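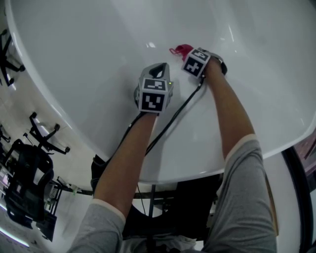

Two hand-held grippers with cube markers in use at the white table, the right one apparently holding a small part.

Newsletter > Technical notes > Grippers and tracking

Print this page | E-mail this page

Hand-held grippers: jaw tips, cables and marker cubes compared

July 2024

The April item ended with the Burau pair mounted, calibrated and not yet tried on anything smaller than a mug. We have since put them through a longer comparison against the Baumgartner pair, which the group has had on the bench since last year. Both are held in the hand, both carry a cube of square fiducial markers on top, and both send jaw opening and tracked position to the same Drustaro controller. The differences are in the jaws, the weight of the body, the way the cable leaves it and how well the cube is seen when the wrist turns.

The purpose was to decide which pair should be used for recording small-part work. Recordings made with the hand-held units are replayed on the two arms in the next bay, so a gripper that suits the hand but gives a poor track is of little use. The reverse also applies. A gripper that tracks perfectly and tires the operator in half an hour produces hesitant recordings, and the arms repeat every hesitation.

Procedure

All trials were done seated at the glossy white table. Each trial began with both grippers at rest, jaws open. The operator picked up one small part, brought it to the middle of the table, passed it from one gripper to the other and set it down at a mark. A trial was counted as good if the part was passed and placed without a drop and the position of both grippers was available throughout. A gap in the track longer than five consecutive samples was treated as a loss and the trial was rejected, even when the handling itself was clean.

We ran 300 trials with each pair. The parts were the same for both: clips, open loops, short pegs and a flat washer. The order was shuffled beforehand and the same list used twice. Operators changed over at fixed points in the list so that neither pair had the benefit of a fresh hand throughout.

Results

The Burau pair gave 203 good trials and the Baumgartner pair 181. The gap is smaller than we expected from the first afternoon's use, and it is made up almost entirely of drops on the washer and the clips. On pegs the two pairs could not be separated.

Rejections for loss of track were about equally shared between the pairs and came mostly from the pass, when one cube moves in front of the other as seen by the fixed cameras. They are treated separately below.

Jaw tips

The Burau jaws narrow towards the front and can be brought down to the table at a shallow angle. With a thin part lying flat, one tip can be slid along the surface until it touches the part and the other closed on it from above. The Baumgartner jaws are broad and parallel. They hold a mug or a box very well and do not let it rotate, but they need clearance on both sides of a small part, and on a washer there is none. Operators ended up pushing the washer to the edge of the table and taking it from there, which was within the rules but would not transfer to the arms.

Open loops were easier than anticipated with either pair. The usual approach is to close on one side of the loop and leave the opening facing the other gripper. The Burau pair held loops more firmly at the very tip. The Baumgartner pair needed the loop further back in the jaw, and the pass then became awkward, with the jaws of one unit meeting the jaws of the other before the part was within reach.

Tip wear was checked at the end with a straight edge. Neither pair showed any that mattered. The pads on the Baumgartner jaws had picked up dust and were wiped between blocks. We would suggest doing this in any case, whichever unit is used.

Weight and strap

The strap passes round the back of the hand and takes the load when the fingers relax. On the Burau body it is set well forward, and the unit hangs level when the hand is opened. On the Baumgartner body it sits nearer the wrist, so the nose drops and has to be held up with the trigger finger. The same finger sets the jaw opening. In the logs this shows as a slow drift in jaw opening during pauses, which was visible on both left and right units and became worse towards the end of each block.

Moving the Baumgartner strap forward by one slot reduced the drift but brought the edge of the strap against the knuckles. Two slots was too far for any of the operators. A wider strap may be the answer and one has been cut, though it has not been fitted yet.

Cables

Each unit has a single cable. For the first blocks we let both cables run loose across the table to the near edge. They crossed, and every so often a cable was dragged over a part before it could be picked up. Lifting one hand also gave a small pull on the other. The pull is slight but can be found in the position log as a twitch of a few millimetres, and once it has been noticed it is hard to ignore.

For later blocks the cable was led back along the inside of the forearm and held with one soft tie just short of the elbow. It needs a hand's width of slack at the gripper end. With less, the wrist cannot turn fully inwards. The twitch disappeared from the logs with the tie in place. We recommend it for both pairs, and the setup sheet has been changed to include it.

The Burau connector is at the base of the body and points back towards the arm, so the cable falls naturally into this position. The Baumgartner connector comes out at the side and needs a right-angled plug. The plugs supplied are straight. Right-angled ones are on order.

Marker cubes

Both pairs used the same cubes, printed from the Birnodine sheet and fixed to the top of the body. Each face carries a different pattern inside a thick black border. The tracker can work from a single face, but the angle it gives is then noticeably less steady, and with the face almost square to the camera it sometimes flips between two solutions. Two faces in view removes the flip. At normal working height the cameras generally see the top face and one side.

Three things affected how well the cubes were read:

- Reflections from the table. The surface is smooth and shows the ceiling lights as bright patches. The patches do not confuse the tracker by themselves, but the automatic exposure drops when the gripper is over one of them and the borders lose contrast. Exposure was fixed by hand after the second block and left there.
- Finish of the print. The first cubes were printed on semi-gloss stock and a tilted face could wash out completely. Matt stock cured this. Any semi-gloss cubes still in the drawer should be thrown away.
- Height of the cube above the body. With the cube low, the back of the hand hides the side face when the wrist is rolled outwards. A spacer of 12 mm was enough. More than that makes the unit top-heavy.

The losses during the pass remain. With two fixed cameras there is always a position in which one cube hides the other from one camera while a forearm hides it from the second. A third camera at low level on the far side of the table was tried for a single block of the Burau list, and the losses in that block fell to none. One block is too little to rely on. The third camera will be kept in place for the next series and the figures given in a later issue.

Controller

The Drustaro controller took both pairs without a change of firmware. Jaw opening is read as a raw value and has to be scaled for each unit, left and right separately. The scaling file for the Baumgartner left unit had been copied from the right and was wrong by a small amount at full closure. It was found before the trials counted here and has been corrected. Anyone replaying recordings made before April with that unit should apply the new file first, or the left arm will stop just short of gripping.

The indicator light on the gripper body shows green when the controller has the unit and is receiving samples. It does not show whether the cube is being tracked, a point that caused confusion more than once. Track status is only on the screen. We have asked for a tone to be added when either cube is lost.

Replay

A set of 129 good trials was taken from the Burau list and replayed on the arms with parts placed at the recorded positions. The arms were fitted with the same pattern of jaw. Pegs and loops went through well. Washers were poor, chiefly because the tip of a hand-held unit can be pressed lightly on the table and slid, and the arm as presently tuned either presses too hard or floats above the surface. Changing the stiffness in the vertical direction alone is the next thing to try.

The Baumgartner recordings have not been replayed. The matching jaws for the arms are being machined.

Current use

Until further notice the Burau pair is to be used for small parts and the Baumgartner pair for anything wider than a matchbox. Both are kept on the shelf beside the controller with straps at the marked slot. Please return the straps to that slot after use, and re-run the jaw scaling if a unit has been opened.

Search this newsletter Enter keyword Go

Print this page | E-mail this page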